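Sutholm Packing Lists

A small set of household packing lists, kept as plain text tables. Version 4. 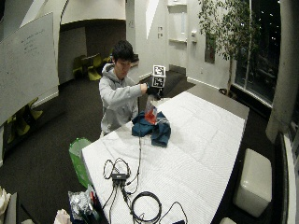 The lists were written down by people getting ready for a trip of at least one night away from home. Each row is one item on one list. There are 228 lists in this version, from weekend visits to long summer stays.

What is in the folder

lists.csv – one row per item, with the list number, the item as written and the kind of bag it went into
trips.csv – one row per list, with the length of the trip in nights, the season and the way of travelling
words.txt – spellings we joined together, such as "tooth brush" and "toothbrush"

Columns that need a note

bag: hand, main, shared or none. "None" means the item was worn or carried in a pocket.
added_late: yes if the item was written in after the list was first finished. Blank in the lists from Udine, where the paper form had no box for it.
nights: whole numbers only. The longest trip is 16 nights.

How the lists were gathered

People filled in a paper form at home and posted it back. Yuzhen Jia typed up the forms and checked them against the originals in February. Items were left in the writer's own words, apart from names and addresses, which were taken out. Lists in Italian have an English column next to the first one.

Known problems

Clothes are counted unevenly. Some people wrote "socks x 5" and others wrote "socks", so don't use the quantity column for totals. Food for the journey is often missing. List 360 is a real number and not a mistake – the numbering has gaps where forms came back empty.

Use

Free to copy and change for any purpose, with a mention of Sutholm Packing Lists. Please send corrections with the list number and the row as it stands now. Changes to words.txt are held over until the next version.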